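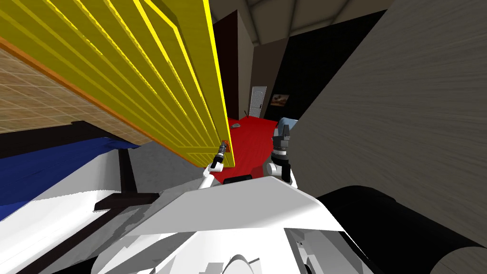

Household and Workshop Automation list — General discussion

Subject: Re: Can any of them do a bedroom yet?
Sent: 21.14

Replying below the quoted part, as the list rules ask.

> I have been reading this list since December and I still can't get a
> straight answer. I manage 32 holiday flats in Gastedel. Between one
> set of guests and the next, somebody has to strip the beds, make
> them up again, put the furniture back where it belongs, close the
> cupboards and pick things up off the floor. None of it is skilled in
> the way plumbing is skilled. All of it takes time.
>
> The Vukeo people tell me their two-armed machine will do "most of a
> room" by next year. Their clips are all simulation. I don't mind
> that in itself, but I don't know how to read it. If a robot can do a
> job in a computer-drawn room, how far is that from doing it in one
> of my flats? And would you spend money on one now, or wait?

I work on the test side at Keralmont, where we try out other people's machines and write up how they did. We don't build robots and we don't sell them. I haven't had the Vukeo machine in, so take what follows as general.

The short answer is wait. The longer answer depends on which of your chores you mean, because they are at very different stages.

Picking things up off the floor is the nearest. If the object is rigid, not too small and lying in the open, a decent machine will find it and lift it most of the time. We ran 500 pickups on our own floor with a mixed box of objects, and the failures bunched up in the way you would guess: flat things, shiny things, things up against a skirting board. A flat object on a hard floor is a nuisance for a two-fingered gripper. You or I would slide it to an edge or get a fingernail under it. Some machines have been taught to do that and some haven't, so ask.

Closing cupboards and drawers is fairly good as well, provided the handle is a kind the machine has met before. Opening them is harder than closing them. With doors, the arm has to follow the swing while the base gets out of the way, and a lot of machines still back into whatever is behind them.

Beds are a long way off. Cloth is the trouble. A sheet has no fixed shape, so the machine can't plan for it in the way it plans for a block. I have seen a cover pulled up over a mattress in one go, and I have seen the same machine stand there for 11 minutes holding a corner. Fitted sheets I would leave off the list entirely. If anybody here has seen one put on without help, please post.

Moving furniture back is somewhere in between, and it worries me more than the others. The arms on these machines are slim and not strong. They can push a chair. I would not let one near a bed frame in a flat with a glass door.

On simulation, I'd say this. The room I put at the top of this message is a simulated one, with a red floor, a white door at the far end and something blue that looks like bedding over on the left. The left gripper is up by the little orange-red block at the tip of the yellow slats. Look at how much of the view is taken up by big surfaces close to the robot. Between the yellow slats and the grey surface on the right there is only a gap to see the room through. That is a fair picture of what working in a bedroom is like for a machine. Large things close by hide the small things further off, and the robot's own body fills a good part of what it sees. A simulation can get that side of the job right, and time spent practising there is well spent.

What simulation does less well is touch. A simulated block has the weight and grip somebody typed in. A simulated blanket is usually a simple stand-in, stiffer or more slippery than the real thing. Hinges don't stick, and nobody has left a wet towel over the handle. So when a maker shows you a clip, I would sort the tasks into those that depend on seeing and getting there, and those that depend on feel. The first sort carries over to a real room reasonably well. The second sort needs to be shown on real hardware before I would believe any figure.

Questions I would put to Vukeo before the next meeting:

How many tries did each task get, and were any left out of the count?
Was the room the same every time, or were the objects moved between tries?
Did the machine know where the furniture was beforehand?
What does it do when it drops something — stop, try again, or carry on as if it still had it?
Who came to sort it out when it got stuck, and how often?

The last one matters most for you. If a cleaner has to stay in the flat to free the machine, you have paid for a machine and a cleaner. In our write-ups we put down the number of times a person had to step in per hour. The best one we have had in on tidying work needed 3. On a production line with the same part arriving in the same place it would be far lower, and that is why the shop-floor people on this list sound so much more cheerful than the household people.

If you want to spend something this year, look at the laundry end instead. The Tanabe folding table does towels and pillowcases and not much else, but it stays in one place and the work is brought to it. With 32 flats you may have enough towels to keep it busy. I'd ask for a trial using your own linen, after it has been through your own dryer.

I'm happy to look over whatever Vukeo sends you if you post it to the list. Please include the full-length footage if they will give it to you. The short clips don't tell me much.

Test bench, Keralmont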